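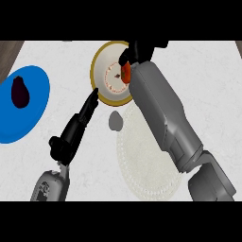

*Simulated table, two arms. Eggplant on the blue plate, right gripper holding the orange-red item by the gold-rimmed plate.*

# Stiltside

Simulated two-arm table-clearing and plate-sorting episodes, plus the code for the relabelling method we call Fornow. Rendered with Pluvimen. Written up in a hurry, will tidy in July.

Last touched 2019-05-08.

## What's in it

- 2,706 episodes, all simulated, no real robot data at all
- overhead-ish colour view, joint positions for both arms, gripper open/close, short text instruction
- success flag per episode, set by the simulator
- 9 table layouts. Tableware and vegetables get shuffled within a layout, lighting does not (yet)

Views are stored with black bands top and bottom so everything comes out the same shape. Crop them or don't. We trained with them left in and didn't see a difference worth a plot.

## The question

When two arms share a small table, most failed episodes in our older set came from one arm waiting in the wrong place, not from bad grasps. Policy learns the grasp fine, then parks the idle arm where the busy one needs to go. Wanted to know if you can fix that from the data side only, same network, same loss.

## Fornow, short version

1. Take every episode, split it at gripper events.
2. For each piece, mark which arm is "busy" and which is "idle". Busy = the one whose gripper changes state at the end of the piece.
3. Replace the idle arm's target with a hold target, but only up to the next piece. Hence the name.
4. Train as usual.

Step 3 is the whole trick. We tried holding for the full episode first and it was awful, the second arm never joined in. Short holds let it come back.

Ties (both grippers change at once) are dropped. There arent many.

## Results

Baseline is Seo, our plain behaviour cloning policy, same size for all rows. Each row tested on 1,000 fresh episodes.

| Training data | Relabelled | Success | Arm contact |
|---|---|---|---|
| 2,000 episodes | no | low | often |
| 2,000 episodes | full-episode hold | very low | rare |
| 2,000 episodes | Fornow | best | rare |

Yes, words instead of numbers. The evaluation script counted some timeouts as successes and the rerun isn't finished. The order of the rows held up on the part we rechecked, so leaving that in. Proper figures go here when done, please don't cite the table before then.

Things we did notice:

- most of the gain is on shared-plate layouts, where both arms have to reach towards the same plate
- on layouts with everything spread wide, no real change
- policy trained on Fornow data is slower. Idle arm sets off late. Fine for us, maybe not for you

## Known problems

- **Very small items.** Some layouts leave a tiny dark thing on a plate that's only a few pixels across. Don't use these for detection work.
- **Arms hide stuff.** A forearm can sit over half a placemat for most of an episode. We kept those on purpose, but if you need clean object views, filter on `arm_cover`.
- **Shadows.** Flat grey patches on the tabletop have been picked up as objects by one of our segmenters. Masks in `masks_v2/` are hand fixed, `masks_v1/` are not.
- **Clipped objects.** Plates near the side can be partly out of view. Positions in the state file are still right.
- Marbled white tabletop only. Anything trained on this will probaly fall over on a dark table.
- Instructions are templated and pretty dull.

## Files

```
episodes/ one folder per episode
masks_v1/ raw
masks_v2/ hand fixed, use these
splits/ train.txt, val.txt
fornow/ relabelling code
seo/ baseline policy + configs
```

## Running the relabelling

```
python fornow/relabel.py --in episodes --out episodes_fn
python seo/train.py --data episodes_fn --config seo/base.yaml
```

Doesn't touch the originals. Needs a fair bit of disk as it copies the lot, a link-only mode is half written in a branch, don't use it.

If relabel.py stops with `no gripper event`, that episode is one of the no-op ones. Pass `--skip-empty`.

## To do

- [ ] finish the rerun, fill in the table
- [ ] other tabletops
- [ ] vary lighting
- [ ] hold length as a setting instead of hard coded
- [x] fix left/right swap in the state files (older downloads still have it, get a new copy)

## Licence

Research use. Code and data both. Ask first if you want to repackage it, open an issue on the repo.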